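4.3 Beweisaufnahmen in Laltivness übernehmen

Die Übernahme setzt eine angelegte Verfahrensakte und die Berechtigung »Geschäftsstelle« voraus.

1. Öffnen Sie die Akte und wählen Sie den Reiter »Asservate«.
2. Tragen Sie das Aktenzeichen der Staatsanwaltschaft ein. Das Gerichtsaktenzeichen wird automatisch ergänzt.
3. Laden Sie die Dateien hoch. Zulässig sind 200 Dateien je Vorgang mit zusammen höchstens 900 MB.

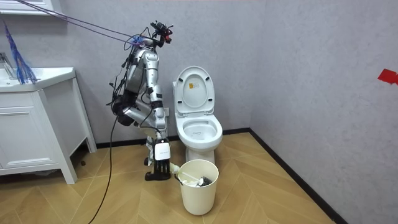
4. Vergeben Sie für jede Datei eine Blattnummer und bestätigen Sie mit »Prüfen«.

Hinweis: Nach 60 Minuten ohne Eingabe wird die Sitzung beendet. Nicht bestätigte Blattnummern gehen verloren.

5. Legen Sie fest, ob die Verteidigung Einsicht erhält – die Freigabe gilt stets für den gesamten Vorgang.

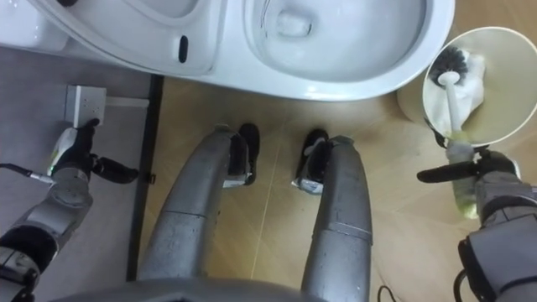 Abb. 2: Toilette und Boden, Ansicht von oben

Achtung: Freigegebene Vorgänge können nur über das Modul Vundo zurückgezogen werden. Jeder Rückruf wird protokolliert.

Erscheint Meldung 97, ist das Aktenzeichen bereits vergeben. Brechen Sie den Vorgang ab und verfahren Sie nach Abschnitt 4.6.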